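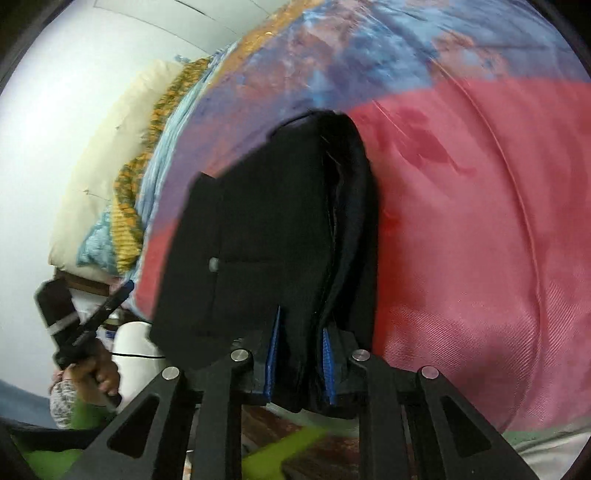 Bedding pile, black thing folded up

gashi_9
Clearing out the bedding this month. Is the printed blanket OK in the same tub as the sheets? The tub is a Visico, 197 liters.

jostex
I'd keep it separate. Heavy stuff on top flattens pillows.

fultia476
Disagree. Blanket on the bottom, sheets next, pillow last. I've done it that way for 3 years.

jostex
Fine if the lid closes. Mine never did.

marlow_k
What's the dark red patch on the pink part? If it's a stain, treat it before you store it.

gashi_9
Will check it tonight. The light blue sheet has fringe – fold it in or leave it out?

fultia476
Fold it in. It snags otherwise.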